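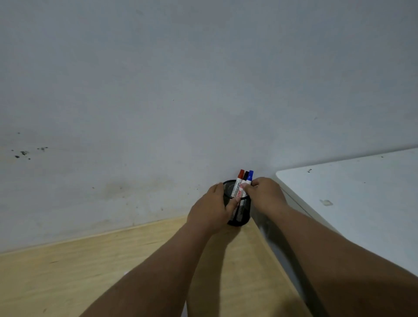

4. Placing the Skolov 526 indoor weather station

1. Choose a shelf or desk away from radiators and direct sun.
2. Slide off the rear cover and fit 2 AA batteries. Check the + and − marks.
3. Press SET until the channel number flashes, then press it again to confirm.
4. Place the outdoor sensor within 31 metres of the main unit. Thick walls shorten this range.
5. Write down the first pressure reading on paper. You will need it in section 5. 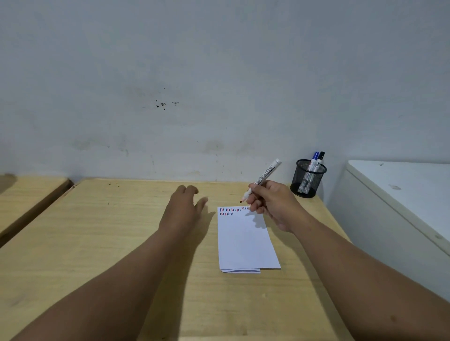
Paper on the desk, near the centre.

Note: The pressure reading may drift for the first day. Do not reset the unit during this time.

Caution: Do not mix old and new batteries. Remove them if the station is to be stored.

If the display shows "--", move the sensor closer and repeat step 3.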